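Robot kitchen day in Tosville

12 February 2018

Quick one before I go to bed, because if I don't write it tonight I won't write it. Went to the Dristeo open day. Drove over after lunch, got lost in the business park (every building is the same building), finally parked behind a tile warehouse and walked back. Coffee was gone by the time I got in. Cookies not gone. Fine.

For anyone new, I fit kitchens. Sixteen years of it. My sister sent me the link with "your replacement lol" and I signed up out of spite. You put your name in, you pick a slot, they mail you a map that is wrong.

So, Dristeo. Small company, two floors, the downstairs is the actual hardware which we only got to see through a window. The part they were showing off was upstairs: a room of desks, a big screen on the wall, folding chairs. The thing on the screen is called Siltolel and it's a simulator. A whole kitchen that only exists in the computer, with a robot arm in it, and the arm practices putting dishes away. Or getting them out. Depends what they ask it.

I was a little let down for the first five minutes. I'd pictured standing next to a robot. Then they started the first run and I forgot about it.

The cabinet run

The woman driving the demo was Manee Khunthong and she was very good, talked fast, didn't do the voice people do when they think you won't follow. She set the arm going on an upper cabinet and just let us watch while she ate a granola bar.

I know upper cabinets. Upper cabinets are where every human being bangs their wrist. You've got the door hanging out in your way, you've got whatever is already on the shelf, and you're reaching up to something you half see. Same for the arm. It has to come up past the counter, get its hand around the door and into the opening, and all those joints have to end up somewhere too. The elbow doesn't vanish just because the hand is where you want it.

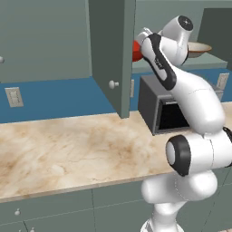
Up at the shelf, hand on the red one. Tan bowl next door is staying put.

A guy behind me asked why it goes so slow. Manee said it can go faster, they slow it down for visitors so you can see it choose. Then she sped it up and it was over before I'd found my glasses. Ok. Point taken.

What got me was the door. I kept looking at the door. In my job the door is the whole job, people think it's the boxes but no, it's doors. I asked if the robot knows the door is there or if it just gets lucky. She said it knows, the door is part of the kitchen same as the walls are, and if the arm touches it in the simulator that run gets marked down. Touch it hard and the run is thrown out. She pulled up a list of thrown out runs and scrolled, and kept on scrolling. 239 of them from the one cabinet. I felt better about my own career.

I also asked who picked the cabinet color, that soft green-gray with a blue wall behind. I've put in that kitchen! Not that exact one but near enough, everybody around here wants green now. White knobs and all. Nobody at Dristeo had an opinion on the knobs. They change the colors between runs anyhow, so the robot doesn't learn that cabinets are green and then fall apart at my mother's house where everything is orange pine.

Through its eyes, sort of

Next she switched the screen to the view from the hand. You look out along the gripper, so the fingers come up at the bottom and whatever's in front of it fills up the rest. Half the room leaned sideways. I did too. It's an odd feeling, like looking through the end of your own arm.

There was a bowl, yellow rim, tipped way over so you looked right down inside it. And the background is just slabs of green and gray going off at angles. I could not have told you which way was up. I asked and Manee said good question, the arm doesn't need an up the way I do, it has numbers for where every joint is and it works out the rest from there.

A kid in the front row (maybe nine? with his dad) wanted to know about the little dark spot in the bottom of the bowl. Is it a hole. Manee squinted at it and said she didn't know, might be a bad bit in the picture they wrap around the bowl, and wrote it on a sticky note. So that kid filed a bug. Best question of the day if you ask me, better than mine.

She said this view is the hard one. From across the room anybody can see where the bowl is compared to the hand. From the hand itself you have the bowl, two fingers, and not a lot else, and you've got to figure out if it's near and small or far and big. I do this too when I'm head-first in a sink base with a flashlight in my teeth. You learn to trust your fingers instead. The arm downstairs has some touch sensing but she said not to oversell it, so I'm not.

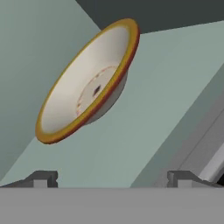 The island

Break in the middle, ten minutes, I used it to go look through the window downstairs. Lights were off. Saw my own reflection and a mop bucket.

Back up. Somebody had moved my chair. The second half was the bigger kitchen view where you can see the whole arm from its base up, and this was the part I'd have paid for. Big island, marble look on top, double sink in it, black faucet, stools tucked at the front. And the arm going right up and over all of it, out to the right, to get down onto this flat round thing. Plate, I thought. The dad thought a place mat. We didn't settle it.
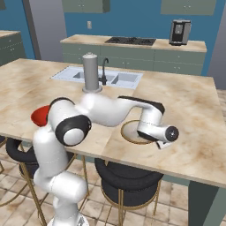
Long reach over the island. My vote is still plate.

Here is my professional complaint and I did say it out loud. There's a tall gray canister thing standing on the counter by the faucet, and the arm passes right in front of it. I'd never leave that there! First thing I do on any job is clear the top. Manee laughed and said that's the entire reason it's there. People don't clear the top. People leave junk by the sink and want the robot to deal with it, so the simulator puts stuff in the way on purpose and shuffles it around. 300 layouts in the set they're using now. Some of them she called "mean". She showed one with the stools pulled all the way out and something on every inch of counter, and the arm sort of hunted around for a while and then gave up and parked itself. Which, same.

Then somebody asked the money question, when can I buy one. You could see she gets that a lot. Answer was not soon, and not from them, they do the training part and other people build and sell the arms. There's a partner called Nuchit that wants it for care homes, clearing trays and setting out plates for folks who can't reach. They're hoping for a trial in June. In a real kitchen with a real person standing by a big red button. She was careful with that. "Hoping" got said several times.

I liked that answer. My grandmother ended up with all her dishes in one stack on the counter the last few years becuase she couldn't get to the uppers anymore, and I fit kitchens for a living and what did I do about it, I lowered one shelf. Anyway.

Stuff I wrote on my hand

- Plates are harder than bowls. A bowl has a rim to grab, a plate lies flat and there's nothing to get a finger under. The trick is to slide it to the counter edge first. I do that! We all do that, I'd never once thought about it.

- Shiny countertops mess with real cameras. So polished stone is bad, matte is good. I may start telling customers their quartz is not robot ready and see what happens.

- Outlets count. If the arm sets something down with the cord behind it, trouble. They haven't put cords in the simulator yet. Manee made a face when I said cords. I think cords are next year's problem.

- Soft close hinges. Asked about those too. The simulated doors have a setting for how stiff they swing but not really soft close as such, and one of the desk people came over and asked me how a worn one behaves compared to a new one, and I talked for way to long with my hands. He took notes. I have his card. Maybe I'm a consultant now.

Complaints

Folding chairs. The heating. The sound on the big screen was off and then on and then very on. The tour said 90 minutes and we ran well over, and the late group was stacked up in the hallway looking at us like we'd taken their table. Also no real robot, I'll say that one more time, though Manee said if the downstairs arm is back together by the next open day they'll let people hand it things. I'd go for that. I'd bring my own bowl.

Is it my replacement, everyone at work is going to ask. It can't hang a door. It can barely cope with one being open. It's a lot better at reaching over a sink than I am though, and it doesn't need to ice its shoulder after.

They do these every couple of months, sign up is on the Dristeo page, take the second exit for the business park and NOT the first one whatever the map says. Building 704, number is on the side wall where you can't see it from the road.

Ok bed. Got a pantry to tear out in the morning, will post the before and afters when I get them off my phone.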